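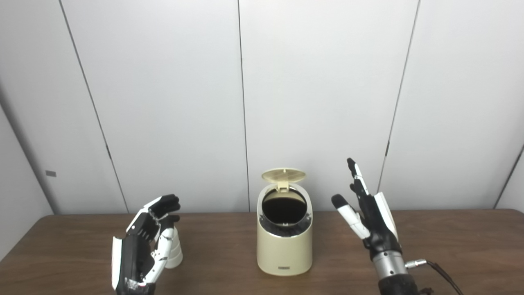 Zanton wrote that the numbers in our August note looked too good for a method that never plans a grasp, and wanted to know what happens when the bin isn't where the demonstrations had it. The full message, for anyone who missed it:

> Read the August note twice. If I follow it, you record a person doing the
> cup-in-bin task through the two hands, cut each recording into short pieces,
> and let the model pick the next piece from what the head camera sees. Fine.
> But all your demonstrations have the bin in the middle of the table. Move it
> a hand's width and I'd expect the left arm to drop the cup on the table
> with great confidence. Have you tried? And does the right hand do
> anything at all, or is it just along for the ride?

Great questions, and the first one cost us most of the autumn!

2018-12-13
Posted by the Piltstead hands group

Yes, we tried, and yes, the old version did more or less what you predicted. It let go of the cup over the spot where the bin used to be. What fixed it was a change I'd resisted for ages, which was to stop storing the pieces in table coordinates. Each piece is now stored relative to whichever object the hand is heading for. So the reach is stored relative to the cup, and the carry and release relative to the rim of the bin. The model still only picks pieces, it still doesn't plan a grasp, and the network is the same size as before.

We checked it in simulation first, on a grid of 1728 starting layouts (cup position, bin position and bin rotation, 12 values of each). Then on the real table with 13 layouts nobody had recorded, four tries at each. The old version got the cup in on 19 of those 52 tries. The new one got 45. I made everybody run it again the next morning and it got 44, so I'm inclined to believe it.

The misses are interesting too. Nearly all of them are with the cup close in behind the left thumb, where the hand hides part of it from the head camera. The model then guesses the cup's centre from the bit it can see and closes the fingers too early. Rendale suggested feeding it the last clear view of the cup along with the current one. We have that half working and it looks promising – more when I have proper numbers.

As for the right hand: in the one-cup task with the lid already open, you're correct, it mostly waits. It's in the recordings for the lid-closing task and for steadying the bin, and we train on everything together, over 3000 recordings now. I did wonder if the idle hand was hurting us. So we trained a left-only model on the same data and it came out slightly worse, 41 of 52. I don't have a good explanation and would love to hear one. My best guess is that the recordings where both hands work teach it more about where the rim is, but that's a guess.

Two things I'd like help with. Has anyone tried object-relative pieces with a thing that bends in the hand? Paper cups are fine for us up to the point where the grip is too firm, and after that the stored release is wrong. And if anybody still has the Zuccaro alignment scripts in a state that runs, please shout – ours broke with the last update and I've been lining up clips by eye, which is as much fun as it sounds.

I'll put the layouts list in the usual folder this week so you can try your own method on the same 13. Please do, I'd be delighted to be beaten!

Last updated: new left-only figure added, layouts list renamed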